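Home | Visits | Suppliers | Contact

Tefera timber finishing plant, June visit

Nuria Wako met us at the Kikport gate at 8 am. The plant kiln-dries hardwood boards in 17 chambers and holds stock at 38 degrees before machining. Moisture is logged at each transfer.
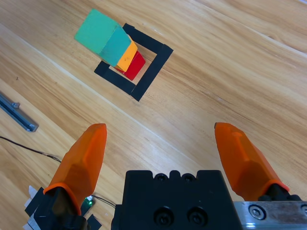

Edge jointing is done on the older Trotevberg line. Henok Sisay runs it at a lower feed speed for figured boards, which cuts tear-out. Offcuts go to the boiler. Daily output is 617 panels.

We use cookies. Accept | Settings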